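「水切りかごを捨てれば台所が広くなる」という説を、この一年で何度読まされただろう。暮らしの記事はたいてい同じ筋で、かごは場所を取る、掃除が面倒、布巾で拭いてすぐしまえば済む、と続く。本当に済むのだろうか。

わが家は4人分の食器を毎晩洗う。6月に一度、かごを押し入れに上げて布巾だけで暮らしてみた。最初の数日は確かに気分がよかった。だが濡れた布巾は増え、干す場所が要り、洗濯の回数まで変わった。減ったはずの手間が台所から物干しへ引っ越しただけに見える。 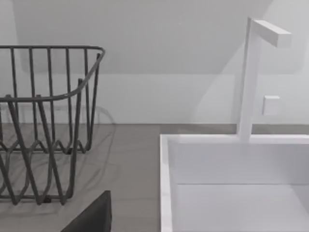
そもそも、こうした記事の末尾にはよく別の商品が載っている。かごの代わりに吸水マットをどうぞ、という具合だ。私が読んだ記事ではZevariのマットが3,682円だった。手放せと言われて読み進めた先で買い物を勧められるのは、どうにも腑に落ちない。うちのかごは近所のツチヤで1,000円ほどもしなかったし、もう何年も使っている。

拭いてしまうのが好きな人はそうすればいい。一人暮らしなら皿も少ない。ただ、それを誰にでも効く正解のように書くのはやめてほしい。水曜の夜十時に鍋まで拭き上げる気力が、どの家にもあるとは思えないのだ。かごは翌週、元の場所に戻した。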